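Thygesen Field Track Inspection, Fall Walkround
Filled in by Hiwot Alemayehu, 7 Oct 2023
Copies to Azra Softić and the Briltimham office

Hello all, and thank you for your patience with my handwriting last time! I've typed this one up. Items are marked OK, WATCH or FIX, with my comments after each, and please do write back if you see something differently.

1. Gates and paths in
OK. Both gates open fully and latch again. The side gate squeaks (it has squeaked as long as I've been coming here), so if anyone has a can of oil in the car, I'd be grateful.

2. Storage shed
WATCH. Hurdles are stacked low and strapped, which is lovely to see. The shelf over the door is carrying more than I'd like, and the box of starting blocks should come down to floor level before the youth sessions start up again.

3. First aid box and emergency sheet
FIX. Cold packs are used up and the phone sheet still has the old number for Gebhard Baumgartner. I've left a note inside the lid. Tape, gloves and bandages all fine.

4. Running surface, home straight
OK. Walked it twice, once each way, and felt for lifting with my foot. No soft spots, no open seams.

5. Lane lines
WATCH. The inside lines still read well from a distance. Farther out the paint is fainter, and I would like us to ask Gostedus for a price on repainting before January, while we still have $2,000 set aside.

6. Inside edging and infield grass
WATCH. The pale concrete strip runs right beside the inside lane, so a loose slab or anything left on it is a turned ankle waiting to happen. Please look along the whole curb before each session and move any dark lump or stray bit of kit well back from the running surface. Grass is flat and fine for warm-ups.
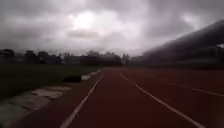
7. Long jump pit
FIX. Sand is low at the far end and needs a good deep rake. Mitiku Ayele has kindly offered to bring the big rake over.

8. Lights and bleachers
OK. Every light came on. Bleacher bolts are snug, and the handrail on the left stairs has been tightened nicely.

Next walkround is in January, with Qistina Pillai holding the clipboard.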